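Robotics Practicum, Unit Three: Teaching the Arm to Place a Cube in a Basket

Prepared by Mahtab Rahimi for students of the Stistville Technical Institute

This unit introduces students to teaching by demonstration. Each team will guide the arm through a simple task, record the motion, and review the recordings before any program is trained on them. Students are expected to have completed the safety orientation and the Unit Two exercises on coordinate frames. The task uses one red cube, one woven basket, and a table covered with a pale cloth. 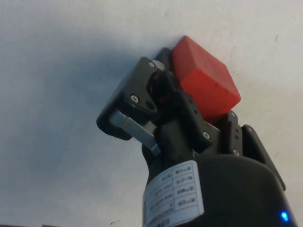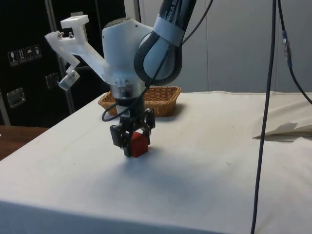
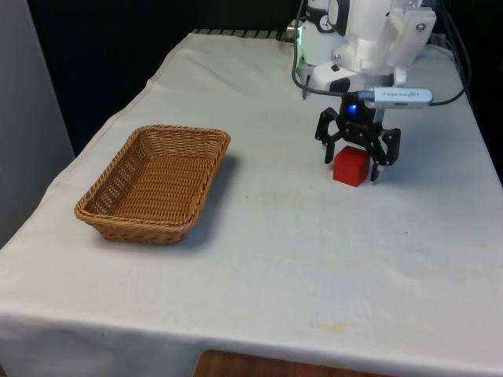
Views of the cube and gripper, from the wrist and from beside or above the table.

Teams work in groups of three. One student operates the arm, one watches the workspace and keeps a hand near the stop button, and one maintains the written log. Roles rotate after each set of recordings, and every member must have served in each role before the unit is signed off.

Before you begin

Read the booking sheet posted at the lab door and confirm that your team is listed for the session. Teams that have not submitted their Unit Two worksheets to Balakrishnan Joseph will not be given access to the arm. Long hair must be tied back, and loose sleeves must be rolled above the elbow. Food and drinks remain outside the laboratory at all times.

Preparing the table

1. Smooth the cloth by hand, working from the center toward the edges. Small creases are acceptable. A ridge high enough to tilt the cube is not.

2. Set the basket within comfortable reach of the arm. Move the arm by hand through its full path, with the gripper open, and confirm that neither the wrist nor the fingers touch the rim.

3. Check that the cables have enough slack for the wrist to turn in both directions. A cable that pulls tight during a motion will spoil the recording and may damage the connector.

4. Place the cube on the cloth, clear of the basket. Vary its position and angle between recordings. A program trained on a single starting position will learn that position and very little else.

5. Open the live view from each camera and confirm that the cube can be found in all of them. If a lens needs cleaning, ask the lab supervisor for the proper cloth.

Recording a demonstration

Start the Genivov recorder and enter your team name, the operator's initials, and the recording number. Wait for the status line to read "Ready" before touching the arm.

Bring the gripper over the cube with the fingers open. Turn the wrist until the fingers line up with two opposite faces, and then lower it slowly. The fingertips should come down beside the cube without pressing into the cloth. Close the gripper, pause for 2 seconds, and lift straight up. Operators frequently begin the sideways movement too early, and the cube then drags across the table. The lift must be finished first.

Carry the cube over the basket at a steady speed. Lower it inside the rim before opening the fingers. Dropping the cube from a height is recorded as a fault, even when it lands in the basket. Raise the gripper clear, return the arm to its home position, and stop the recording.

Each team must submit 5 accepted recordings per operator. Failed attempts are to be saved in the folder marked "Faults" with a one-line note. They must not be deleted, as Sorin Lazăr will use them in the Unit Four lecture on error recovery.

Reviewing the recordings

Play each recording from beginning to end at normal speed, and then a second time at half speed around the moment of the grasp. The reviewer should be a student other than the operator. A recording is accepted when the following are true:

The cube is held by opposite faces and does not turn in the grip.
No part of the arm touches the basket.
The operator's hands do not hide the cube from every camera at once.
The file contains no more than 2000 time steps.

Recordings that run over this limit usually include a long wait at the beginning. They may be trimmed with the Sabbagh editor, provided that the original file is kept and the change is entered in the log.

Closing the session

Return the arm to its home position and engage the brakes before switching off the controller. Place the cube and the basket on the shelf assigned to your team. Fold the cloth only if yours is the last team of the day. The log must be signed by all three members and left in the tray outside Room 5.

Extra laboratory time is available on Saturday by arrangement with Jonalyn Samonte. Teams preparing for the Cerkwood student challenge have priority during that session and should state this in their request. Questions concerning grading should be directed to Leokadia Bednarek during posted office hours.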